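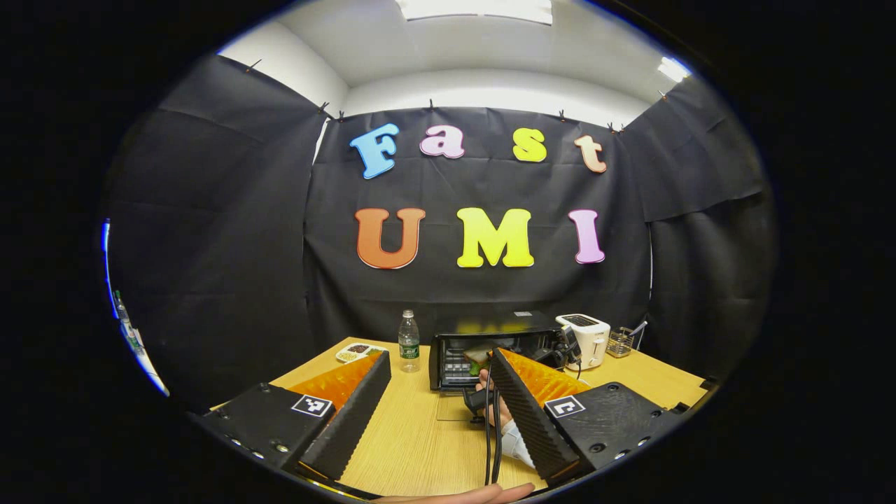

Recovering gripper width from finger markers

Each finger base carries one square marker. Fistero detects both in every fisheye image and converts their separation to an opening width.

1. Load the lens calibration. Do not use a pinhole model.
2. Run the detector on the raw image and undistort the corner points only.
3. Close the fingers fully and store the marker distance as zero. Open them fully and store the maximum.
4. Process the recording:

fistero width --in session --calib lens.yaml --out width.csv

If one marker is lost, mirror the other across the centre line. If both are lost, interpolate over short gaps and drop the rest. My test recording had 3,149 images, of which 106 needed the mirror step.

Check the plot for jumps before passing the file to the planner.

Gaetano Longo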